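Let the Radio Talk Slowly
Opinion
By Folasade Etim
January 31, 2022

I have worked with small radio stations for 13 years, first as a presenter and later as a trainer. In this time I have read many project plans, and most of them count the same thing: how many people were reached. I would like to argue that this number, which everybody wants from us, makes our programs worse.

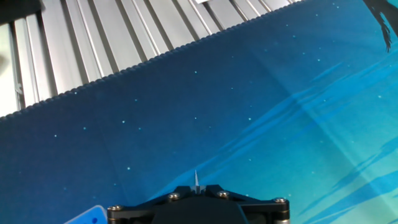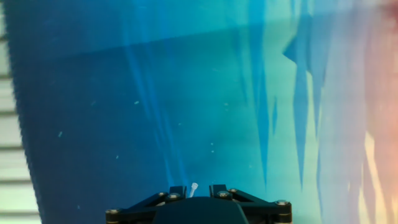
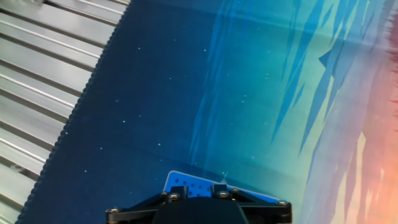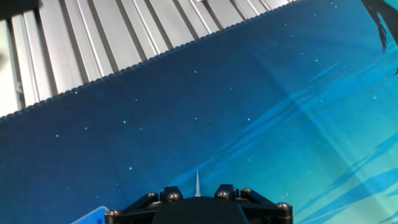
Blue in all four; the stitched border of the mat shows in the first and the last.

Let me begin with a case I know well. In August the station in Brulgate received money for a health program. The plan asked for 21 short spots, each 60 seconds long, to be played in the morning and in the evening. The spots were well made. They had music, a clear voice and one message each: wash your hands, visit the clinic, keep the vaccination card. When the campaign was finished, the report said that the program had covered the whole district. This was correct in the sense that the transmitter covers the whole district.

My colleague Mulugeta Habte then went to visit the listener groups and asked what they remembered. They remembered the music. Several women knew that there was something about a card, but the question they wanted to ask was a different one. The card was lost when the family moved, so can the child still be vaccinated, and will the nurse be angry? A spot can't answer this. It doesn't know that the question exists.

In the same months Jevier, a much smaller station, had a weekly program with almost no budget. Ese Ogundipe presented it. She invited a nurse, opened the phone line and let people speak. Sometimes a caller needed four minutes before he arrived at his question. A trained producer would cut him after 30 seconds, and I admit that I have taught many producers to do exactly this. Ese let him finish. In one of these programs an old man described how he walks to the clinic, at what hour he leaves home, where he rests, and what he finds when he comes there – a closed door, very often. The nurse was silent for a moment and then explained why the door was closed. The opening hours had been changed and the new hours were written only on the door itself.

After this the clinic sent its hours to the station every week. I can't prove that the program caused it, and I distrust colleagues who prove such things too easily. But I know which of the two programs I would like to have in my own town.

The usual answer from the people who finance us is that conversation is expensive and reaches few. I take this seriously. Ibrahim Eze, with whom I have disagreed in a friendly way for years, says that a mother who lives far from any listener group has the right to the basic information, and that a short spot is the only thing she may hear while she is cooking. He is right about the mother. In an emergency, when the river is rising or the water is not safe, I also want the short message, repeated until everybody is tired of it. I only ask why we use the language of emergency for all the other subjects, for school fees, for land, for family planning, where people have heard the message already and have their reasons for doing something else.

There is also the matter of who decides what is a subject. A spot is written in an office, often in the capital and often in a language that is translated afterwards. When Skamau translated its campaign on savings, the word for interest came out as a word which in that area is used for a fine. The station played it for several weeks. The presenters had noticed, but they were paid to play the recording and they believed it was not their place to correct it. For me this is the saddest part of the story. These are people who speak with their neighbors every day and know very well what confuses them.

What would I change? I would ask every financed program to keep a part of its airtime without a script. I would pay the telephone costs of callers, a small sum which disappears from every budget I have seen. I would let the report include questions from listeners in their own words, including the questions which the station could not answer. A list of unanswered questions is useful to a health office, more than a map with a circle on it.

And I would give presenters more time in the job. Adebayo Eze, who is Ibrahim's brother and takes my side in this, was moved between three projects in one year. Each time the listeners had to learn a new voice and a new program name. Trust in a voice grows slowly, and our contracts are short.

I don't expect the counting to stop. Taxpayers and donors want to know where the money has gone, and they should. But please ask also what the listeners said back, and leave us a few pages in the report to write it down.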